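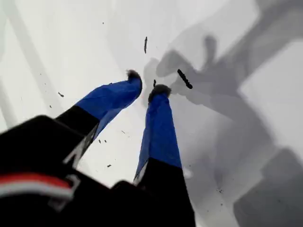
Blue-covered fingers, pale background.

How do I stop my players hoarding gold?
posted by Wiegand, August

They looted Furkia and now own 1206 crowns and no ambitions. Session 14. Help.

Hudard
Tax them. Stuvville should charge 70 a head at the gate, plus stabling. Mine complained for an hour, then bought a boat. 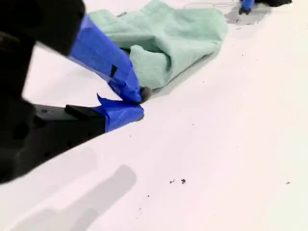

Boats leak, so that's roughly half the hoard gone by winter.

mossgoblin
just use silver lol

Contact the moderators | © the table help board | Back to top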